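漬物交換会「オムデール」について、よく届く質問と、よくは届かないけれど答えておきたい質問をまとめました。最終更新は2024年3月21日。前の版にあった「梅酒は漬物に含まれますか」の項は、議論が長引いたため別ページに移しました。

## 会そのものについて

### 何をする会ですか

家で漬けたものを持ち寄って、味見をして、気に入ったら交換して帰る会です。ぬか漬け、キムチ、ザワークラウト、アチャール、塩レモン、名前のつけようがないもの、いずれも歓迎します。講演はありません。乾杯の挨拶もありません。以前は自己紹介の時間がありましたが、全員がぬか床の家系図から話し始めるので廃止しました。

### なぜ「オムデール」という名前なのですか

最初に借りていた部屋の名前です。その部屋はとうに使えなくなり、今はアドブリッジ会館の二階でやっています。改名の話は出ましたが、候補が「発酵の輪」「つけもの日和」「瓶」の三つで、どれに決まっても誰かが辞めそうだったので見送りました。

### 誰が運営していますか

連絡係がラフィア・バローチ、会場の予約がイルファン・バット、残りは手の空いている人です。メールの返事が妙に丁寧ならラフィア、一行ならイルファンです。どちらも怒ってはいません。

### 会員制ですか

いいえ。名簿に載っているのは61人ですが、これは一度でも来て名前を書いた人の総数で、毎回この人数が来たら床が心配です。名簿から消してほしい方はご連絡ください。引き止めのメールを一通だけ送ります。

### 会費は？

一回につき500円。会場代とお茶代です。お釣りの用意が弱いので、できれば硬貨でお願いします。一万円札を出された場合、キャベツで返ってくることがあります。

## 参加する前に

### 漬物を作ったことがありません。行っても大丈夫ですか

大丈夫です。食べる専門の人は常に足りません。ただし「正直な感想を聞かせて」と言われたときに正直に答えるかどうかは、ご自身の判断でお願いします。

### 申し込みは必要ですか

開催日の二日前までにメールをください。当日の飛び込みも断りませんが、椅子の保証はしかねます。件名は「参加」だけで構いません。「先日はどうも」という件名は、毎回迷惑メールの箱から救出しています。

### 何時に始まりますか

開場が午前10時、味見を始めるのがその30分後です。遅れて来ても問題はありません。人気の品がなくなっているだけです。

### 持って行く量の目安はありますか

味見用に小さな容器ひとつ、交換用にあと二つか三つあれば十分です。家にある分を全部持って来る方が毎年11月あたりに現れますが、白菜の季節なので気持ちはわかります。帰りの荷物が来たときより重くなるのは、この会の構造的な問題で、解決の見込みはありません。

### 市販品を持って行ってもいいですか

交換には出せません。味見用なら、比較のためということで認めています。前に市販のたくあんを黙って並べた人がいて、その日いちばんの好評でした。以来、ラベルに「自家製」「市販」のどちらかを書いてもらっています。

### 子ども連れでも行けますか

行けます。辛いもののある側と、ない側にテーブルを分けています。子どもは辛くない側にいてくれるのですが、大人が酔ったような勢いで辛い側の瓶をそちらへ運んでくることがあるので、ご注意ください。お酒は出していません。

## 会場と道具

### アドブリッジ会館への行き方を教えてください

駅の北口を出て、川沿いに歩いて、橋を渡らずに右です。橋を渡った方からの電話が毎回あります。地図を載せてほしいという要望もいただいたので前の版で載せたところ、橋を渡る方が増えました。外しました。

### エレベーターはありますか

ありません。重い甕をお持ちの方は、下に着いたら電話をください。テヒャン……と長らく誤記していましたが、キ・デハンさんが運ぶのを手伝ってくれます。名前の件は本人にも謝りました。

### 冷蔵庫は使えますか

家庭用の小さいものが一台あります。中は早い者勝ちで、扉のポケットは会館の職員さんのものです。麦茶に見えるものも職員さんのものです。飲まないでください。

### テーブルクロスは必要ですか

こちらで用意します。柄物の布を敷いているのは、ぬか、醤油、唐辛子油、その他の液体に対する私たちの長年の敗北の結果です。白無地を買った年もありました。花模様のほうが、こぼした人の表情が穏やかです。染みの場所を花だと言い張る方には、洗濯係をお願いしています。

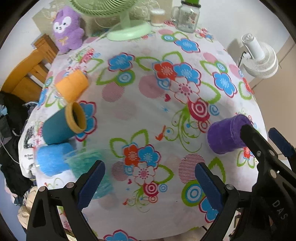

### 取り皿や箸はありますか

皿はあります。箸は各自でお持ちください。忘れた方には割り箸を出しますが、会の最後まで「割り箸の人」と呼ばれる可能性があります。味見のときは、大きい瓶に自分の箸を直接入れないこと。取り箸が見当たらなければ、声を出して探してください。たいてい隣の人が握っています。

### 自分の容器がどれか、わからなくなりませんか

なります。ふたと本体の両方に名前を書いてください。ふただけに書いた方のふたは、別の方の本体と結婚して帰ります。

### 容器に決まりはありますか

ふたが閉まること。これだけです。ガラスでもホーローでもプラスチックでも、形も色もお好きなものをどうぞ。見栄えのために梅干しを切子の鉢に盛ってきた方がいて、たいそう美しかったのですが、ふたがなく、帰りの電車でどうしたのかは今も話してもらえません。
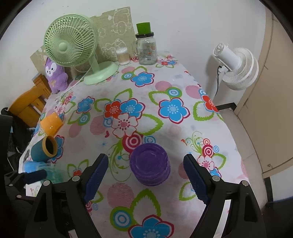

発酵が元気なものは、ふたを少しゆるめた状態で運ぶか、会場に着いたら一度ガスを抜いてください。抜く場所は流しの中です。テーブルの上で開けたキムチの瓶については、天井の点検口の横を見ていただければ、だいたいのことがわかります。会館には報告済みで、会館からは「次はないです」という短い返事をいただいています。

容器の返却は次の回までに。返しに来られない方は、せめて洗ってから忘れてください。

## 交換のしかた

### 交換の比率はどう決めますか

当人同士の話し合いです。会としては相場を出していません。二年漬けた味噌漬けと一晩のきゅうりを取り替えてもかまいませんし、実際そういう取引はよく成立します。後から「時間の重みが違う」と言い出すのは、その場にいる間だけにしてください。メールで送られても、ラフィアが丁寧に返すだけです。

### 欲しいものがあるのに、相手がこちらの品に興味を示しません

三人でぐるりと回す手があります。AさんのものをBさんへ、BさんのものをCさんへ、というあれです。シャブナム・ユスフザイさんはこの組み合わせを見つけるのが異様に早く、一度に五人を回したことがあります。回された人たちは、最後に手元へ来た瓶が何なのか把握していませんでした。

### ぬか床を分けてもらえますか

希望者にはひと握りずつ分けています。袋を持って来てください。もらったぬか床は、その日からあなたの責任です。「死なせてしまった」という懺悔のメールをときどきいただきますが、こちらには赦す権限がありません。またもらいに来てください。分けるときに説教をつける人とつけない人がいるので、列をよく見て並ぶことをおすすめします。

### 作り方は教えてもらえますか

頼めば、たいてい教えてくれます。ただ、分量の答えは「ちょうどいいくらい」です。数字で知りたい方は、コンソラシオン・エスピリトゥさんの青パパイヤの甘酢漬けがおすすめです。酢の温度まで書いた紙をくれます。そのとおりに作っても同じ味にならないという報告があり、本人は紙を改訂中です。

### 売買はできますか

できません。お金が動くのは会費だけです。保健所への届け出や表示の話になると、私たちの手には負えません。「オラクザイ」という名で露店を出している方も常連にいますが、会の中では皆さんと同じく物々交換です。名刺を漬物の下に敷くのもやめてください。にじみます。

## 食べものの心配

### 衛生面はどうしていますか

入口で手を洗ってください。瓶とふたは持って来る前に煮沸か消毒を。ラベルには品名、漬けた日、主な材料を書いてください。「いつもの」は品名に数えません。体調の悪い日は、漬物だけ人に託すのもなしで、休んでください。

### アレルギーがあります

申し込みのメールに書いてください。えび、いか、小麦、ナッツ類は意外なところに入っています。塩辛が隠し味の場合、隠さないでください。ラベルに書かれていない品は、味見の台から下げます。とはいえ家庭で作ったものばかりなので、微量の混入まではこちらで保証できません。症状が重く出る方は参加の前に医師にご相談ください。

### 表面に白い膜が張っています。食べられますか

このページでは判断しません。実物を見ずに答えるのは無責任ですし、写真を送っていただいても結論は「不安なら捨てる」です。ふわふわした毛や、青、黒、赤の色が出ているものは持って来ないでください。皆に見せたいという動機でもだめです。

### 塩分が気になります

私たちも気にしています。味見は薄いほうから始めて、間にお茶を飲んでください。白いご飯は出ません。出した回は、ただの昼食会になりました。

## その他

### 匂いについて近所から苦情は来ませんか

来ました。今は窓を川のある側だけ開けています。下の階では同じ時間に書道教室があり、向こうの墨の匂いとこちらの匂いが階段の踊り場で出会います。先方の先生からは寛大なお言葉と、大根のリクエストをいただいています。

### ダシアとは何ですか。会場でよく耳にします

奥の棚に置いてある古い甕の名前です。由来は三通り聞きましたが、どれも話した人が主役でした。現在は空で、傘が入っています。

### 持ち帰った漬物が口に合いませんでした

刻んで炒めてください。だめなら、刻んで、ごま油を足して炒めてください。チャーハンまで行って駄目だったものについては、作った人に伝えなくてよいと思います。

### 最近、味のコンテストはやらないのですか

一度だけやりました。28点の出品があり、採点に三時間かかり、優勝者が二人出て、その二人は今も瓶を交換していません。再開の予定はありません。

### 写真を撮ってもいいですか

漬物はどうぞ。人を撮るときは本人に聞いてください。食べている最中の顔は、聞いても断られます。

### ここに載っていない質問はどうすればいいですか

メールをください。返事は三日から一週間ほど見てください。ぬかが指についている間はキーボードに触らない決まりなので、夏場はもう少しかかります。

なお「梅酒は漬物に含まれますか」への追加のご意見は、当分のあいだ受け付けていません。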